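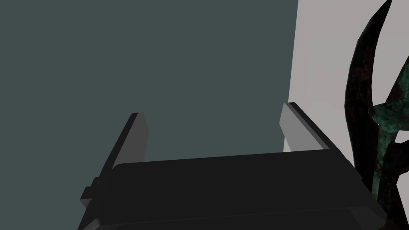

Hi there, and thanks for clicking through! I'm Ravindra Dubey, I run a small bread bakery called Solanki (my grandmother's name, she'd be horrified by our sourdough) and I'm looking for a part-time early baker to start in August.

Print this page | E-mail this to a friend

So, the job. You'd be on with me from 4 a.m. until about ten in the morning, four mornings a week, and every second week that includes the weekend. I do the mixing the night before. You'd shape, proof and bake, then pack the café orders before the van leaves at 6:30. On a normal morning we bake 54 large loaves plus rolls and flatbreads, and before holidays it gets a good deal busier than that -- I won't pretend otherwise.

I don't need a diploma. I do need somebody who has worked in a kitchen of any kind, even a school cafeteria or a pizza place, and who can lift a 33 pound tub of dough without wrecking their back. If you've baked bread at home for years and your friends are sick of hearing about your starter, please write to me too! Two of the best people I ever hired came to me that way.

What you should know before you apply:

- The bakery is hot in summer. We have fans and we take breaks, but still.
- You'll need your own way to get here, as the first bus doesn't come until well after we start.
- We use wheat, rye, sesame and walnuts every day, so a serious allergy would be a problem.
- I play old film songs until the shop opens. You can have the radio after that.

Pay is $20 an hour, plus a share of the tips from the counter, and you take home as much bread as you can eat. Paid time off starts from your first month. There's a trial shift first, also paid, and if we both like how it goes we'll sort out the rest over coffee.

We're a team of five right now. The shop sits on the corner across from the old Skidevura shoe store, with the green awning, and there's parking behind it. Most of our bread goes over the counter, and the rest goes to the Zadar café and a couple of lunch places downtown. Over time I'd like you to take on the rye completely, if you want it. I've been making it the same way for years and I'd love some fresh ideas, especially for the seeded one, which still comes out too dense for my taste.

To apply, send me an e-mail with a few lines about yourself and what you like to bake. A resume is fine but a short one, please. Or come by after 11 a.m. and ask for me at the counter -- I'm usually in the back doing invoices and very happy to be interrupted.

E-mail Ravindra | Print this page

Recently posted
Counter help, afternoons, Solanki
Dishwasher wanted at the Zadar café
Weekend delivery driver, own car needed
Nusex garden center: seasonal staff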